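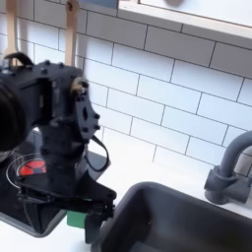
The Arrangement of Hob, Sink and Worktop in Small Kitchens
Project report, Interior and Furniture Design, second year

1. Introduction

This report presents the findings of a term project on the planning of small kitchens. The project examined the stretch of worktop between the hob and the sink, which in a compact flat must serve for preparing food, setting down hot pans, draining dishes and storing whatever has no cupboard of its own. The work was carried out under the module title Tufa.

The brief asked students to consider a single straight run of kitchen units against one wall, with a white worktop, a black hob and a dark grey sink and tap. White tiles laid in a staggered pattern were specified for the wall, with a shelf above. Students were free to decide the order of the elements, the distances between them and the use of the shelf.

2. Aims

The project had two aims. The first was to establish how the free worktop should be divided when its total length cannot be increased. The second was to assess how far finishes and colours affect the ease with which a small kitchen is used and kept clean.

Questions of ventilation, plumbing and electrical supply were excluded, as they are covered in a separate module.

3. Method

The study was conducted in three stages. In the first, published plans of one-room and two-room flats were collected and compared. In the second, a questionnaire was distributed to residents of Josus, a student housing complex, and 83 completed forms were returned. In the third, alternative layouts were drawn to scale and checked against a list of ordinary tasks: filling a pan, chopping vegetables, draining pasta, washing up and wiping down.

The run of units was fixed at 2000 mm for all drawings. This matched the shortest run found in the Josus flats and allowed the results to be compared directly. Corner units and islands were not considered.

The questionnaire asked residents where they prepared food, where they placed clean and dirty dishes, and which part of the kitchen they found hardest to clean. Space was left for written comments. Forms with more than half of the questions unanswered were set aside and are not included in the total given above.

4. Findings

4.1 Position of the free worktop

Of the residents who replied, 52 stated that they prepared food mainly between the hob and the sink. The remainder used the outer end of the worktop, a table, or the top of a refrigerator. Several of the written comments explained that the space between hob and sink would have been preferred, but was occupied by a drying rack.

The drawings support the preference. When the main working surface lies between the two fixed elements, washed food can be cut and moved to the pan in one direction, and a full pan is carried only a short distance. When hob and sink are placed side by side with all of the free surface at one end, water splashes on to the hob and there is nowhere to rest a lid.

In the layout recommended by this report, 1000 mm is kept clear between the hob and the sink. The hob is placed to the left and the sink to the right, although the order may be reversed to suit the position of the door or window.

4.2 The sink and tap

A tap with a high, curved spout allows a deep pan to be filled without tilting it. It also makes it easier to rinse large trays. The disadvantage noted by residents was splashing, particularly where the basin was shallow. A deep basin is therefore recommended wherever a tap of this type is chosen.

Rounded corners inside the basin were found to be easier to wipe than square ones. Residents with square basins reported that food scraps collected in the corners and had to be removed with a brush. The tap should stand far enough forward of the wall for a cloth to pass behind it. In several of the plans examined this gap was too narrow to be of use.

4.3 The hob

A flat hob with printed rings was preferred to raised plates on grounds of cleaning. A glossy black surface shows fingerprints and dried water clearly, and residents were divided on whether this was a fault. Some considered that visible marks encouraged them to clean more often.

Clearly printed rings were considered helpful in placing a pan centrally. A rim around the hob marks its edge against the worktop, which is useful where the two surfaces are nearly level, but the joint between them requires regular attention.

4.4 Wall finish

Small white tiles in a staggered pattern remain a common choice and suit a narrow room, as they reflect light on to the worktop. Their weakness is the number of joints. Behind the hob, grease settles in the grout and pale joints discolour. Thin grey grout is recommended as a compromise: it conceals light staining and does not form a heavy grid against the tile.

4.5 The shelf

A shelf above the tiles offers storage without reducing the working surface. Residents used such shelves for spices, mugs and plants. A pale wooden edge was judged to soften the contrast between the white wall and the dark fittings. Items directly above the hob should be limited to those that can be washed easily, and nothing in daily use should require the user to lean across a hot pan.

5. Discussion

The findings indicate that residents of small flats value an uninterrupted working surface more highly than additional cupboards. The main obstacle to this is the drying rack. Two solutions were drawn, a folding rack placed over the basin and a rack fixed to the wall under the shelf. The former occupies no worktop but prevents the sink from being used while dishes dry. The latter keeps the sink free but drips on to the tiles.

The use of dark fittings on a white surface was also discussed. The contrast makes the hob and sink easy to locate, including in poor light, and may be of benefit to residents with reduced sight. This point was raised in the group review and was not tested.

The study has certain limits. All questionnaires came from one housing complex, and most respondents cooked for one person only. The needs of families and of wheelchair users would require different heights and clearances, and the layout proposed here should not be applied to such cases without revision.

6. Recommendations

The clear worktop should be placed between the hob and the sink, and no fixed accessory should be mounted on it.

A high tap should be paired with a deep basin with rounded corners.

Wall tiles should be laid with thin grey joints, which should be sealed behind the hob.

Further work should compare the two drying racks over a full week of use in an occupied flat.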